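3.2 Storage of shared brushes between clients

The second part of the survey dealt with how brushes are kept between one client and the next. Earlier work on salon hygiene has mostly looked at the washing step, meaning the choice of cleaner, the contact time and the temperature of the rinse. Storage has had less attention, although a washed brush may stand on a table for several hours before it is picked up again. The questions in this section were therefore limited to the period after drying and before use.

Of the 173 make-up artists who returned the form, 165 answered every storage question and were kept in the analysis. The remaining forms were set aside without any attempt to fill in missing answers. Respondents worked in salons, in theatre dressing rooms or from home. They were asked to name the holder they used most often, to say whether the brushes stood with the bristles up or lay flat, and to say how often the holder itself was washed. The wording was tested beforehand with 12 trainees at the Zarnel school, after which the term "vessel" was replaced by "pot or holder".

Holders were sorted into three classes: open upright holders, closed cases and flat rolls. Open upright holders were further divided into clear and opaque. The distinction was kept because several respondents wrote that residue on a clear wall is noticed sooner, and the frequency of washing might be expected to differ for that reason. Brushes standing in open holders, and the type of table surface used in the study room, are shown in Figure 4.

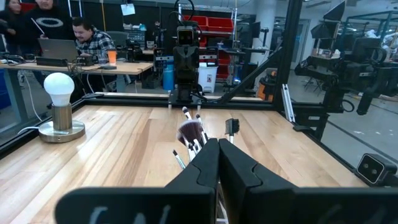
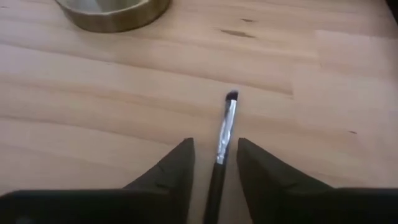
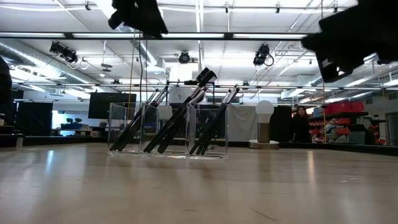 Figure 4. Make-up brushes and table surface, study room.

Page last changed: 1 May 2018

Open upright holders were the most common class in all three work settings. Closed cases were named chiefly by artists who travelled to their clients, and flat rolls were used mainly for transport, with the brushes moved to another holder on arrival. Where a respondent named two classes and gave no order of preference, the form was coded under the first one written.

Answers on the washing of holders were less even. Many respondents gave a fixed interval for the brushes but none for the pot in which they stood. Free-text replies such as "when it looks dirty" were coded as irregular. A reply that tied washing to an event, for example the end of a production, was coded as regular if the event took place at least once a month. This rule was applied by Satti and checked on a second reading two weeks later; four forms changed class as a result, and the later coding is the one reported.

Handle contact raised a separate point. In a tightly filled holder the fingers must pass between neighbouring brushes, and the bristles of one may be touched while the handle of another is being gripped. Respondents who sorted their brushes by size reported fewer such contacts than those who kept all sizes together. The measure is self-reported and should be read with care. No swabs were taken at this stage, and nothing in this section bears directly on the number of organisms present on a brush.

Two trade names occurred often enough in the free text to be coded on their own. The Statero holder has a removable base and was described as easy to rinse. The Barka holder has a fixed inner grid, and its users were split between those who valued the spacing and those who found the corners hard to reach. The Lò roll was mentioned only by theatre workers. These remarks were not used in the comparison of classes, as the numbers for each product were too small.

The form did not ask about the table on which a holder stood. This is a gap. Timber, glass and laminate differ in how they take a disinfectant wipe, and a holder lifted from an unclean surface can carry material to the next place it is set down. A question on the surface was added to the later version of the form, and the replies are treated in Section 3.4 together with those on hand washing.

Correspondence on the coding rules should be addressed to Sidra Satti. The full list of questions is given in Appendix B.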